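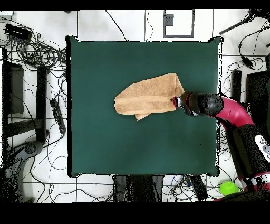 How many times do you have to show an arm how to fold a towel before it can do it alone?

Far more than you'd hope. For one towel, one table and one way of folding, plan on a couple of hundred clean demonstrations by remote control, and expect the first batch to be rubbish.

Home | Forums | Manipulation | Build logs | Classifieds | Log in

Teaching by hand vs teaching by remote – towels and other soft horrors

gumtree_servo wrote:
That's the short version for newcomers and I'm sticking it at the top so I can stop typing it. Long version follows, for anyone with a cuppa going.

I've been at the towel job since July. My tally is 187 demos kept and a great many more binned. I drive the arm from a pair of handles, looking only at what the head camera gives me, and I've had to relearn how to fold a towel at an age when I thought that was behind me. My mother folds in thirds. The robot now folds in halves with a slight air of resentment.

What I want to argue about is whether I'd have been better off grabbing the arm and walking it through by hand. Half the people I ask say obviously yes and the other half say obviously no.

plover_77 wrote:
Obviously no. (Somebody had to.)

With hand guiding you're feeling the cloth through your own body weight leaning on the arm, and you're looking at it with your own two eyes from wherever you like. The robot gets neither. You'll pinch a corner beautifully because you craned your neck round to see the underside, and then the policy is left wondering what on earth prompted you to move. Your hands and elbows are also all over the picture, and come playback they've vanished. I lost a month to that one.

Driving remotely from the head view is miserable, but at least the misery is shared with the robot.

Rimkutė wrote:
A month lost to elbows is a choice. You guide once by hand, then replay the joint path with nobody touching it and record the video from the replay. Clean picture, natural motion. We've done it this way for years on rigid parts.

plover_77 wrote:
"On rigid parts" is doing an awful lot of lifting there. A bracket sits where you left it. A towel replayed from the same start is a different towel. By the time you've flattened it back out, the flap that was poking out at the bottom is poking out somewhere else, and your lovely replay closes on air.

Rimkutė wrote:
So fold a stiffer towel.

gumtree_servo wrote:
I did try a stiffer towel. It went well and it taught me nothing, much like most of my schooling.

Liis Bite wrote:
I train operators for a living, so I'll stick my oar in on the demos themselves. I've watched a lot of people's first sessions and the arguments over handles versus hand guiding matter less than whether the person folds the same way twice. New drivers improvise. They grab the right end, then the left, then have a go at the middle, and each one ends with a folded towel so they all get marked as good. The policy takes the average and goes for a spot between two sensible grasps, where there's a lump.

Write your procedure down before you start. Which end first, where on the edge, how high to lift, when to let go. Tape it to the monitor. And don't keep fiddling after the fold is good enough! People love a last little tug to neaten things up. You end up with a robot that tugs forever.

gumtree_servo wrote:
Mine tugs forever. I'd put it down to perfectionism.

Is the pause at the start of each demo a problem as well? I tend to sit there a second or two working out my life.

Liis Bite wrote:
Yes. Trim it. A policy shown a lot of stillness gets very good at being still, and you'll swear the motors have died. Pauses in the middle are harder, so practise until you don't need them. I have new people do their whole first day with recording off.

kettle_logic wrote:
Can I be the grump about mistakes? Liis is right about consistency but I think she'd have you throw out the recoveries too, and I wouldn't. If the pinch slips and you go back and catch it again, keep that one. It's the only place the robot ever sees what to do with a towel half dropped. My first set was spotless, and the arm would miss the edge by a hair and then carry nothing very gracefully across the table.

Liis Bite wrote:
I'd keep them, but I'd record them on purpose. Start with the towel already botched and show the fix. If you keep the accidental ones you're also teaching it to slip.

kettle_logic wrote:
Trimming off the slip gets you the same thing for free.

Liis Bite wrote:
It does if you trim well. Most people trim at five on a Friday.

saltbush wrote:
Lurker, first post. I've got a Trekano leader arm on order to go with a secondhand follower and I keep reading that the lag makes it useless. Should I cancel? It was $700 and I've already told my wife it was less.

plover_77 wrote:
Don't cancel. Lag you can get used to as long as it's steady. What wrecks you is lag that wanders, so run the video over a cable, and keep the wifi for posting here. As for the other matter, we can't help you.

Rimkutė wrote:
Or put the follower in gravity compensation, take hold of it, and save the $700.

gumtree_servo wrote:
There it is.

For saltbush – the thing I missed most on the handles was any feel of the grip. You close on a towel and can't tell whether you've got one layer or two or a good fistful of tablecloth. I now lift a touch after every pinch and look before I commit. It's in all 187 demos, so the arm does it too, and visitors think it's being careful.

Rūta Vaher wrote:
That lift-and-look is the most useful thing in the thread. We ended up in the same spot on the Skistelard rig, except ours came from an operator's bad habit that happened to work.

On the original question, we split it. Hand guiding to find out whether the arm can reach the pose at all, and which way the wrist wants to go. Then everything that gets recorded is done remotely, from the robot's own view. Two jobs, two tools. Rimkutė and I have had this conversation before and I don't expect to win it this time either.

Rimkutė wrote:
You won't, but the reach check is sensible.

gumtree_servo wrote:
I'll take that as peace. Next up I'm moving the towel's starting position about a bit, on the grounds that it currently believes all towels are born in the same place. Will report back once I've recorded another lot, or bought an iron.

saltbush wrote:
She found the invoice.

This site uses cookies to keep you logged in and remember your settings. Accept | Manage preferences

Recent threads
Gesen wrist joint clicking under load
Best cheap foot pedal for start/stop recording?
Cable management, or the lack of it
Socks: has anyone managed pairs
WTB: leader handles, left side only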